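About Hirnska

Hirnska is an evening language school for adults. We teach Amharic, Hindi, Mandarin, and Ukrainian in small groups, in a brick building that used to be a piano showroom (the front room still has the best acoustics of any classroom we've ever taught in, and the Amharic choir has claimed it). We love what we do, and we hope some of that comes across on this page!

How we started

Mulugeta Woldegiorgis and Yabsira Tufa met while teaching at a much larger school across town. They shared a photocopier and a habit of throwing out the textbook by the third week. In Mulugeta's beginner class the students kept bringing in things they wanted to read: a letter from an aunt, a bus schedule, the back of a spice packet. Those turned into the best lessons of the year, so the two of them built a course out of them. The first group had seven people in it and met in October in the room above the Foletti bakery, and everyone went home smelling like bread.

The next year we added Hindi, when Mohit Tripathi joined us, and Mandarin came after that. Ukrainian is our newest language and it's growing fast. So far 1,548 students have finished at least one full course with us, and a good number of them keep coming back. One couple has taken beginner level in all four languages and says they're going around again.

What we teach

Every course runs for 30 lessons. Groups stay small enough to sit at one big table, and that's how we sit. You'll speak from the first evening, badly and cheerfully, along with everyone else.

Grammar is in there too, plenty of it, but it usually comes in when somebody needs it. A Hindi class that wants to complain about the weather will ask for the past tense sooner than you'd think. Mohit keeps a running list of the questions people ask in week one and goes back to them in week ten, when most of the class can answer them without his help.

Reading around the house

This is the part of our program that people ask about most. Starting in the second month, reading practice comes from kitchens, bathroom cabinets, mailboxes, and junk drawers. Labels are wonderful for learners. The words are short, the same ones come up again and again, and there's often a line of English close by to check yourself against. Students learn the names of rooms and furniture, what to call the things on a counter, and how to tell a brand name from the name of what's inside. In Mandarin, 片 (tablet) is one of the first characters that people start spotting everywhere, and it's a great moment when they do!

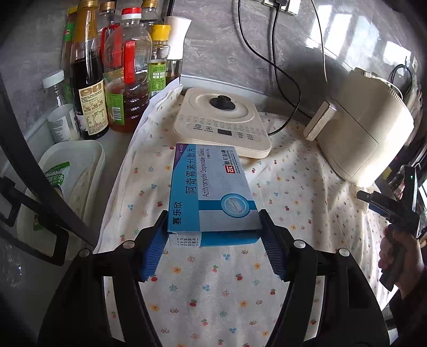
赛乐欣 is the brand name, and 阿奇霉素分散片 is azithromycin dispersible tablets. 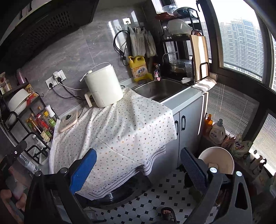 Our teachers

Mulugeta Woldegiorgis teaches Amharic at all levels and runs the choir. He'll tell you that anyone can learn the Amharic script in a month, and he has a wall chart of cheerful, crooked student handwriting to back him up.

Yabsira Tufa plans the courses and teaches the Saturday children's group, where the reading practice is mostly comics and candy wrappers.

Mohit Tripathi teaches Hindi and looks after our partnership with the Kanaujia reading circle, which meets in our back room once a month to read short stories aloud. Beginners are welcome to just listen. Tea is provided, and there's a lot of it.

Tsehay Lencho is in the office. If you've emailed us, you've talked to Tsehay. She places new students in the right group after a ten-minute chat and very rarely has to move anyone.

The library

We have 3,000 books, magazines, and comics on open shelves, and any current student can borrow from them. The Ukrainian shelves came to us almost complete from the Poltorach family, and they include a terrific run of gardening magazines that our intermediate class is slowly working through. Mitiku Kassa does the cataloging and can find you something at your level in any of the four languages, even if your level is "I know the alphabet and the word for cat."

Come and see us

You can sit in on a class before you sign up. Write to the office, tell us which language you're curious about, and we'll find you a chair. There's bike parking in the yard, and the side door is the one with the ramp.

Page last updated 3/21/17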